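Foro > Conciertos y festivales > Crónicas

Tema: Penrose en la sala Vestex, ¿quién estuvo?

marea_baja
Pues yo iba con cero expectativas, lo confieso. Los había visto en el Mukport hace años, a las cuatro de la tarde, con un sol de justicia y un sonido que daba pena. Y anoche... madre mía. Tocaron Nosa entera, de la primera a la última, y cuando pensaba que se iban a casa volvieron con seis más. ¡Seis! Salí sin voz y con las rodillas hechas polvo.

tito_bemoles
Yo estuve, y siento ser el aguafiestas. El disco entero me parece una idea regular en directo. La cara B de Nosa tiene dos baladas seguidas que en casa me encantan y de pie se me hacen eternas. Me fui a por una cerveza en la primera y volví al final de la segunda.

marea_baja
¡Pero si la segunda fue lo mejor de la noche! Cuando Muireann Quinlan se quedó sola con el violín no se oía ni una mosca. Te lo perdiste por la cerveza, tito.

Charo_Vinilos
Coincido con marea. Lo de Quinlan me puso los pelos de punta, y eso que yo era de las que decían que sin el cantante antiguo no iban a ninguna parte. Me lo trago con patatas. Lo que no perdono es el precio de la camiseta, y encima solo quedaban XS.

tito_bemoles
A mí el violín me llegaba bajísimo, estaba al lado de la barra.

bajista_en_paro
Ahí está el problema, en la barra la Vestex suena fatal desde siempre. Hay que ponerse junto a la mesa de sonido, un poco a la izquierda. Yo estaba ahí y el bajo se oía redondo, con cuerpo, nada de bola. ¿Alguien apuntó el setlist de los bises? Me falta la tercera. 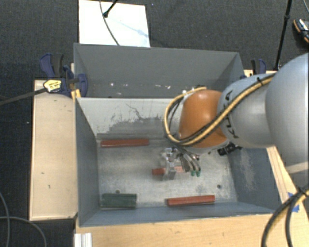

Yo diría que era una versión, pero no la pillo, y mira que le he dado vueltas en el coche.

Charo_Vinilos
Era la cara B del primer single, la que solo salió en vinilo. La tengo en casa, costó unos 71 euros de segunda mano y mi marido aún no lo sabe.

tito_bemoles
Vale, esa sí que me gustó. Les doy un aprobado alto.

marea_baja
¿Aprobado? Qué rácano. En marzo vuelven, dicen, y me pienso poner donde dice el bajista. Si alguien se apunta, que me mande un privado.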